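Research > Manipulation > Galleries > Wrist views

Reading time: 2 minutes

Getting a grip on handles: a gallery from the simulator

Thursday, August 2, 2018

We've been training a gripper to pull furniture handles, and we've been doing all of it in simulation with the Sorkine renderer. The question was simple enough: if the policy only ever gets the view from just behind the fingertips, can it still line up on a handle and close at the right angle? For a good share of our test furniture it can, and we are thrilled with how far that one close view takes us!

Every run starts with a fresh piece of furniture, built from parts in our Trevudis set and given its own wood textures. We trained on 300 of these pieces and held back 60 that the policy never got to practice on. What follows is a look at the work, with notes on the bits we found most fun.

1. Lining up on a T-shaped handle

A black handle against pale wood is a gift for the vision side, and the hard part is the tilt. The crossbar lies on a diagonal here, with a fingertip out to either side and plenty of gap between them. The policy has to work out how far to turn the wrist from a view that is almost all wood grain (and we do love that grain – the renderer people outdid themselves).

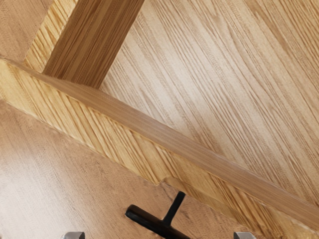
2. Notes on the method

The policy takes in one small color picture at each step and gives back a short move plus a wrist turn. There is no depth channel and no map of the furniture. We tried adding a second view from across the room, and it helped early in training, but by the end the two versions were so close that we dropped it and kept the simpler setup.

Textures mattered much more than we expected. Our first batch used flat colors, and the policy learned to chase any dark blob it could find. Once we switched to proper wood, with streaks and shadows at the joints, it began to pay attention to the shape of the handle. We gave each run 120 steps before calling it a miss, and the good ones finish well before that.

3. Where it still slips

Handles close to the color of the panel are the big one. Steep viewing angles come next, mostly when the crossbar runs out of view and the policy has to guess at its length. We have a fix in the works that backs the gripper off a little and looks again – early runs are very promising, and we hope to have the full set done by October.

Related items
Feyisa: a shared test set for drawers and doors
Cirnembridge workshop slides, part 2
How we make our wood textures
Opening hinged lids from a single view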